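About Onel

Onel tests robot grippers, arms, cameras and controllers for people who have to buy them. We are a small company. We don't make hardware and we don't resell it. Customers send us a list of parts they are considering, tell us what the parts will have to handle, and get back a report with the trial results and the raw logs.

How we started

Kamala Unnithan and Chandrasekhar Bangera worked together on packing lines before they started Onel. Both had been through the same kind of purchase more than once. A gripper looked good in a sales demo, the order went in, and then it turned out to be wrong for the parts on the line. One of those purchases was a set of vacuum cups for a product with a ribbed lid. They were in a drawer within a month.

The first trials Onel ran were in a rented unit with one arm and a bench. The work was mostly two-finger grippers and suction, on boxes and bags. The first report ran to 117 pages, and the customer asked for a shorter one. Reports now open with a two-page summary, and the long version goes in an appendix.

What we compare

Grippers and hands. Parallel jaws, soft fingers, vacuum, and multi-fingered hands. We look at grip success, how much position error a gripper will put up with, damage to the item, cycle time, and how long it takes to change fingertips or clear a jam.

Arms. Repeatability at the tool, behavior near the edge of reach, stopping distance, cable routing, and how much payload is left once the gripper is bolted on. The last one catches people out. A hand with many motors in it can use up a good part of what a small arm will carry.

Cameras. Depth quality on shiny, dark and clear items, how well the calibration holds over a shift, and mounting. Wrist mounts and fixed mounts are tested separately.

Controllers. Latency, dropped messages, recovery after a stop, and how much of the setup can be saved and loaded again on a second cell.

How a trial runs

Each job starts with a call and an item list. We ask for the real items wherever they can be shipped. If they can't, we agree on stand-ins with the customer in writing before any testing starts.

A standard trial is 200 attempts per gripper per item. Item positions come from a fixed list that is shuffled the same way for every gripper, so each one gets the same easy placements and the same bad ones. A pick counts if the item is lifted, moved and released where it was supposed to go. Drops, double picks and slips are logged separately. If someone has to reach in and help, the attempt is a failure.

For long wear tests we go to 1,000 cycles on a single item and check the fingertips every 10 cycles for the first part of the run, then less often. Rubber pads wear fastest at the start, on the whole, and we want to see when they settle down.

Simulation

About half our jobs now begin in simulation, on a setup we call Cusa. Bindu Kandasamy built it and looks after it. Cusa holds models of the arms and hands we test most, plus a library of household and kitchen items: trays, pans, produce, cartons. A customer with six grippers on the list can usually cut it to two or three this way before anything is shipped.

We treat the simulated numbers as a filter. Contact with soft items is the weak spot, and so is anything that bends. Flat, wide items such as trays are a different problem. The fingers have to get under or around a rim, and the approach angle matters more than grip force. For these we place the item at several angles to the arm, start the hand open and clear of it, and score the approach separately from the lift.

Every simulated result in a report is marked as simulated. When the same test has been run on the bench, the two figures are printed side by side, including the times when they don't agree.

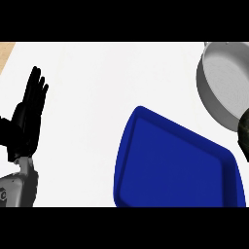 Ladi Anozie wrote to us that the tray results were the part of the report that got passed around, and that the five-fingered hand they had been set on lost out to a plain parallel jaw with longer tips. The letter also asked for more on cleaning time, which we had covered in one line. Cleaning time now has its own table, with the steps listed and timed by two different people.

Who we work with

Most of our customers are food packers, kitchen suppliers and small warehouses. Atuvix has used us for camera comparisons, and we run a yearly controller check for Iyengar each July. University labs send us hands for wear testing from time to time. We also take jobs from gripper makers, on one condition: they get the same report as anyone else would, and they can't edit it.

The people

Kamala Unnithan runs the company and handles first calls. Chandrasekhar Bangera is in charge of the bench and signs off on test plans. Bindu Kandasamy leads simulation. Kumiko Fukuda does cameras and calibration and writes most of the summaries.

Visiting and contact

Customers are welcome to attend bench trials for their own job. Please wear closed shoes and leave time for the safety talk at 9 a.m. Trials for other customers are covered during visits.

To ask for a quote, send the item list, the weight and size of each item, the cycle time you need, and the make of any arm you already own.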